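Accueil | Cahier d'atelier | Terrain | Archives | Liens

Cahier d'atelier - suivi des onduleurs, site de Kakville
7 août 2021, par Guido Caruso

Bon, je reprends le cahier après presque deux semaines sans rien noter, et il y a du retard. Je mets ça dans l'ordre où ça me revient.

D'abord le rachat. Carnwood a signé en juillet pour Kakville, donc on a un nouveau propriétaire et il faut refaire le dossier technique à leur façon. Chez Jivska on envoyait un tableau par mois et tout le monde était content. Carnwood veut le ratio de performance par onduleur, au pas de dix minutes, avec les coupures classées par cause. Thomas a lu leur cahier des charges dans le train et m'a appelé en pleine campagne avec une ligne qui coupait toutes les trente secondes, j'ai compris un mot sur deux. En gros : on peut le faire, mais pas avec les données telles qu'elles sont.

Le souci, c'est l'onduleur 56. Toujours lui ! Il sous-produit le matin par rapport à ses voisins, puis il rattrape vers onze heures et le reste de la journée il est impeccable. J'avais écrit « ombrage, haie est » dans le cahier au printemps et je m'étais arrêté là. Sauf que la haie a été taillée en juillet (Evaristo m'a envoyé la facture, donc c'est bien fait) et la courbe n'a pas bougé d'un poil. Donc ma théorie de la haie, poubelle.

Ce que j'ai essayé depuis :

J'ai sorti les courants par string et comparé avec le 55 et le 57, mêmes modules, même inclinaison. Deux strings du 56 démarrent en retard. Les autres sont normaux. Ça ressemble à un défaut d'isolement avec la rosée, l'onduleur attend que ça remonte avant de se coupler. Mais dans ce cas je devrais avoir l'alarme dans le journal et je n'ai rien. Soit l'alarme est filtrée par le superviseur, soit je me raconte des histoires.

J'ai demandé à Teemu de regarder le filtrage. Réponse dans l'heure, il est en vacances pourtant, je culpabilise un peu. D'après lui la passerelle Bilyk jette les événements qui durent moins de 600 secondes, c'est un réglage d'usine que personne n'a touché depuis la mise en service. Dix minutes ! Sur un parc où la moitié des défauts du matin durent cinq minutes et reviennent en boucle, on ne voit forcément rien passer. Ça explique aussi pourquoi le journal de Kakville était si joli par rapport aux autres sites. J'aurais dû trouver ça louche.

Réglage changé à distance ce matin. À vérifier après quelques levers de soleil bien humides. Je note ici que l'ancienne valeur était 600, au cas où on doive revenir en arrière parce que la boîte mail d'Isamu explose.

À propos d'Isamu : il n'est pas d'accord avec moi sur l'isolement. Il penche pour des connecteurs mal sertis dans le chemin de câbles, côté fossé, et il dit que la mesure au mégohmmètre à midi ne prouvera rien du tout, il faut y aller à six heures. Il a raison sur l'heure. Sur les connecteurs je ne sais pas, ça devrait chauffer en pleine charge et on le verrait l'après-midi. On a parié un café. Isamu, si tu lis ça : un vrai café, pas celui de la machine.

Deuxième sujet, le pyranomètre. Evaristo l'a nettoyé lors de sa dernière tournée et l'irradiance mesurée a fait un saut, donc le ratio de performance de tout le site a baissé d'un coup. Évidemment Carnwood a vu la marche sur le graphique avant nous. J'ai passé une demi-journée à rédiger un mail pour expliquer que le parc ne produit pas moins, c'est le capteur qui voyait moins bien avant. J'ai joint la comparaison avec l'irradiance satellite, qui elle n'a pas bougé. Pas de réponse pour l'instant. Il faudrait vraiment inscrire le nettoyage du capteur dans le journal avec l'heure exacte, et pas sur un post-it collé dans la camionnette (je ne vise personne, Evaristo).

Pour l'historique, je propose de ne pas corriger les données brutes et d'ajouter une colonne avec l'irradiance recalée sur le satellite. Thomas préférerait tout écraser pour avoir un seul chiffre à montrer. Je suis contre, on l'a fait une fois sur l'ancien site et on a mis des mois à retrouver les valeurs d'origine. À trancher quand tout le monde est rentré.

Stock : il reste 2 cartes de communication pour les onduleurs. J'en garde une de côté pour le 56, par superstition. Les fusibles de string sont arrivés, 165 pièces, carton posé sous l'établi à gauche. Merci de noter ce que vous prenez sur la feuille - la dernière fois on a cru qu'on en avait encore un fond et le tiroir était vide.

Divers : le mot de passe du portail Carnwood expire tous les mois, Thomas a le nouveau. Le script d'export plante quand un fichier contient le changement d'heure, je l'ai contourné à la main pour mars mais il faudra le reprendre proprement avant octobre. Et la clé du local de livraison est revenue, elle était dans ma veste.

À faire :
- mesure d'isolement sur les strings lents du 56, à l'aube, avec Isamu
- relire le journal d'événements de la passerelle avec le nouveau seuil
- relancer Carnwood pour le mail sur le pyranomètre
- demander à Teemu si le même réglage traîne sur les autres passerelles (mais à son retour, pas avant !)
- script d'export, changement d'heure

Contact : Guido Caruso, atelier suivi et mesures | Haut de page

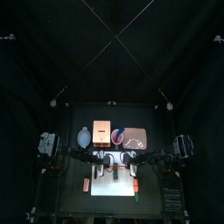 Les deux bras face à face au-dessus de la table noire.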